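Computer recycling

From the Tostesetti open reference, Technology and Waste section. Last edited 19 June 2020

Computer recycling (also electronic recycling, e-scrap recycling, PC recycling in older leaflets) is the taking apart, sorting and reuse of old computers and their parts. Covers desktops, laptops, servers, screens, printers, cables. Phones usually handled separately, see Phone recycling. Two main branches: reuse, where a machine or part goes back into service, and material recovery, where it is broken down for metal, glass and plastic.

Terms

Reuse means the whole machine, or a part of it, used again for the same job. Refurbishment is reuse with some work done first: cleaning, a new drive, a fresh operating system. Recovery means raw materials. "Recycling" gets used loosely for all three, a long-running source of confusion in council leaflets.

Scrap grades differ from country to country and even from yard to yard. A "clean" board at one yard is a "mixed" board at the next. No common standard for small traders.

History

Early mainframes were nearly always scrapped by the firms that leased them out. High gold content in the connectors, so worth the trouble. Home computers of the 1980s changed the picture: many small machines, many owners, little gold in each. Most went in the loft, then in the bin.

Collection schemes spread through the 1990s. In Europe the WEEE Directive of 2002 put the cost of collection and treatment largely on producers, and was recast in 2012 with higher targets. The Basel Convention, in force since 1992, covers the movement of hazardous waste between countries and is the main treaty for shipped e-waste. Enforcement patchy.

The Skodlow yard, one of the smaller regional sites, began as a car breaker's and took its first load of office PCs in August of its second year. Early records lost. By its own account it had handled over 1,000 machines before it bought a shredder, everything before that done by hand with screwdrivers and side cutters.

Collection

Machines come in by several routes: council tips, shop take-back, office clearances, postal schemes for laptops. Office clearances give the best stock, same model in bulk, same age, usually with the chargers. Tips give the worst. Rain damage, missing drives, cut mains leads.

Storage should be dry and off the ground. Stacking towers on their sides is common but bends the front panels and makes resale harder. Loose lithium batteries go in a separate bin, terminals taped.

Taking apart

Hand dismantling is slow but gives cleaner material than shredding. Usual order for a desktop: side panel, cables, drives, expansion cards, memory, power supply, heatsink and processor, then the board itself. Steel case last. Screws are saved at some yards and swept up at others.

Memory is the quickest earner on an ordinary board. Modules lift out once the latches at the slot ends are pushed back, no tools needed. Server boards carry more slots and so more value per case, though plenty arrive already stripped.

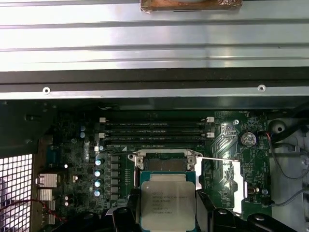
Hardware Reuse Group, Technology and Waste section

Power supplies hold a charge after unplugging and should not be opened by untrained staff. Same goes for old tube monitors, which also contain leaded glass and need seperate handling all the way through.

Laptops take longer. Glued screens, hidden clips, batteries under the keyboard in some models. The Strobel method, named after the workshop where it was first written down, does the battery first whatever the model and leaves the screen until the end.

Data

Drives are wiped or destroyed. Overwriting works for magnetic disks in good order. Solid state drives are less simple, as spare areas may be missed by an ordinary overwrite, so the drive's own erase command or full encryption with the key thrown away is used instead. Physical destruction by shredder or punch where the customer wants it. Certificates are issued per serial number by the better firms.

Materials

Steel and aluminium from cases and heatsinks go to ordinary metal merchants. Copper from cable and windings. Circuit boards go to smelters, who recover copper, gold, silver and palladium. Plastics are the weak point: mixed types, flame retardants, low price. A lot of it is burnt for energy.

The Voko sorter, a bench machine for small yards, takes plastic flake up to 20 mm and splits it by density in salt water. Cheap to run, messy.

Criticism

Main complaints are export of broken goods labelled as working, poor conditions at informal sites abroad, and targets set by weight, which favour heavy items like washing machines over small ones with scarcer metals in. Repair groups also argue that shredding working parts to meet a recovery figure is wasteful and that reuse ought to be counted first. Some schemes now do this, most dont.

See also

Phone recycling
Printer cartridges
Right to repair
Scrap metal grades
Urban mining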